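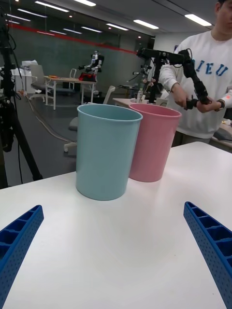

## Session 2: Gathering examples by hand

Last time we talked about what the arm learns from, and I promised you'd get to make some of it yourselves. So! Today each pair works with the cups, one person guiding the black arm and the other keeping the log (do swap over halfway, it's tiring on the shoulders).

An example, for our purposes, is one full go at the task, from the moment you start recording to the moment you let go and stop. The Tonport set has 402 of them so far, and after weeding we kept 216 for training. That sounds like a dreadful waste, but most of what we threw out was perfectly good movement with a muddled start or a forgotten stop.

A few things to bear in mind while you're guiding:

- Begin with the fingers wide open, every time.
- Move at the pace you'd use to pour tea for somebody you like. Hurried examples teach hurried habits.
- Shift the cups between goes, even by a little – the learner will happily memorise a spot on the table if you let it.
- If you fumble and recover, keep it and write "recovered" in the log. Those are precious.

Keep an eye on the wrist view too. When one cup hides part of another, that's worth having, so please don't tidy them apart.

Thư Phùng will look over your logs before they go into Nokora, our shared folder. Aim for 100 goes per pair by the end of the fortnight, and read the Hovesine notes on labelling before Session 3.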